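Notes from the Haworth winter open house, February

I went because the flyer said "furnished rooms, light refreshments," and I have never in my life walked past the second half of that sentence. Haworth is the old boarding house at the bottom of the Vuvside road, shut for years and lately done up by an outfit called Zendileck. Once a year they let the public in to poke around.

Parking is in a field. Bring boots. The man waving cars in had a system, and I'd love to know what it was.

**Ground floor.** The front hall has a display on the renovation, including the fact that 2368 floor tiles were lifted, cleaned and put back. The sign doesn't say whether they went back in the same order, and the woman next to me seemed bothered by this. The budget overran by $4000, a figure printed in much smaller type. Refreshments turned out to be one urn and a tin of shortbread, guarded.

The dining room is roped off, so you admire it from the door like a horse in a stall. Good sideboard. Terrible curtains.

**The stairs.** Steep, with a turn halfway where two streams of visitors meet and everybody apologizes. Entry was capped at 500 people for the day and I believe I met all of them on that landing.

**Upstairs.** I liked it much better up here. Most open houses give you bedrooms with a single folded towel and a bowl of fake lemons. Haworth has gone for rooms that look as if someone is halfway through sorting out the winter drawer and went to answer the phone. I felt right at home, and slightly accused.

The bedroom with the round table was my favorite. The blue cloth has a white tree on it and a scalloped lace edging that my aunt would have kept for company, and on top of that is a heap: red knitted gloves, orange knitting with a bobble pattern, a crumpled blue plastic bag, something pale pink with a string loop. I own that heap. Mine lives on a chair.

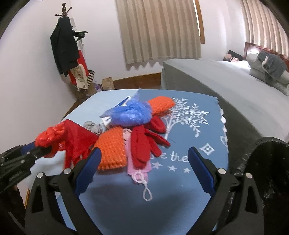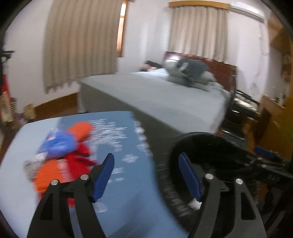 I stayed long enough to be passed by two separate families, both of whom agreed the bed was bigger than theirs. One of the kids wanted to know if the gloves were for sale. They weren't, but the gift shop will gladly sell you a different pair.

The gift shop is run by Indance, who also do the tea towels, and it's in the former coal store, so mind your head. I didn't. I bought a jar of plum jam and raffle ticket 621, which won nothing.

Getting out took longer than getting in. The field had softened considerably by three o'clock, and the man with the system had gone home. If you go next year, park on the road by the chapel and walk down. Toilets are behind the kitchen, one cubicle, with a hook on the door that holds if you don't breathe on it.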